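Koltel Lab Forum > Manipulation > Methods and results

Thread: Salent on the bottle sort, per-arm vs. shared action head

atrieu
Results from February are in. Task is the five-bottle sort into the green bin, two arms, fixed camera only. We recorded 422 teleop demonstrations and kept 376 after filtering. The rest were dropped for timestamp gaps or because the operator let go of the leader arm early.

Same encoder, same data, same number of training steps. The only change is the action head: one shared head that outputs joint targets for both arms, or a separate head per arm with cross-attention between them. Over 200 rollouts split evenly between the two, the per-arm head clears the surface more often. Most of the gap comes from fewer cases where both arms go for the same bottle.

Config and logs are in the usual place under Salent.
Ánh Triệu

gripslip
Did the start layouts match between conditions? If not, I don't trust the comparison. A clear bottle with no label is a different problem from a green one, and where it lands relative to the bin changes which arm can reach it.

atrieu
Matched. Each layout was run once per condition, order shuffled. The overlay tool from Stasiv was used to reset bottle poses. Angle error after reset is small for the labeled bottles. For the bare one I would not claim much, the overlay is hard to read against the white surface.

mh_servo
Parameter count? Two heads with cross-attention is more capacity than one head. We saw a similar improvement on Histetti just by widening the shared head. I would want that control before calling it structure.

atrieu
The shared head was widened to match. It's in the config, head_dim. Without the widening the gap is larger, so I reported the matched version.

mh_servo
OK, missed that. Then my objection is down to seeds. One seed per condition?

atrieu
One seed, yes. A second is training.

gripslip
So the title should say preliminary. One seed and a fixed camera, and you are reading the collision cases by eye. What counts as both arms going for the same bottle? If the left gripper drifts toward the middle and backs off, is that a conflict?

atrieu
Conflict means both commanded end effector positions are within the threshold of the same bottle center at the same timestep, before either gripper closes. It is computed from logs. Bottle centers are hand-marked on the first image, so the count stops being valid for a bottle once it rolls. Those are excluded from the conflict count and still included in success.

gripslip
Excluding rolled bottles helps whichever head bumps things more. Report it both ways.

kestrel_b
I disagree that this sinks it. Success rate is the headline number and it has no exclusion. The conflict count is an explanation of it, and a partial one is fine if it's labeled that way.

Separate question. How does it handle the bottle directly in front of the bin? On our rig the arm comes in low and pushes the bin back. We ended up adding demonstrations for that placement alone.

atrieu
That placement is the worst one for both heads. Neither side has a clear preference for it and the finger has little room on the bin side. The per-arm head hesitates longer, then commits. The shared head sometimes sends both. I'll split the table by placement when the second seed is done.

mh_servo
Please also post one of the layouts so we can set it up here.

atrieu
Layout with a pair on each side and the small orange one in front:

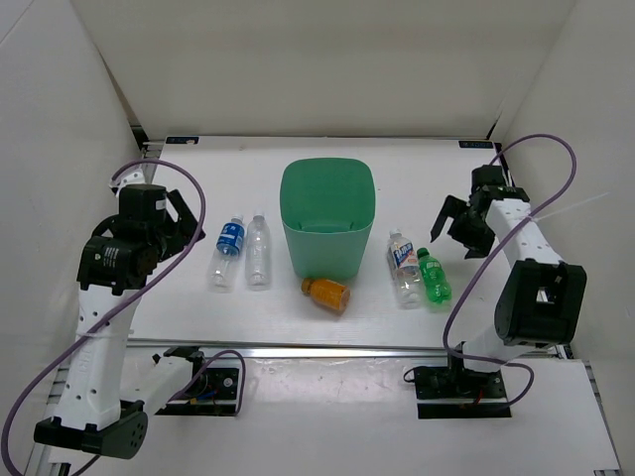

Koltel Bimanual Manipulation Group

atrieu (continued)
Left pair has the necks toward the back, with the unlabeled bottle nearer the bin. Right pair is angled with the caps to the upper left, and the green bottle nearly touches the clear one, so place those together. The orange one is on its side almost against the bin, slightly right of center. Both grippers empty at reset. Joint values for the start pose are in the config.

gripslip
Will run the shared head on this one first. Still want both versions of the conflict count.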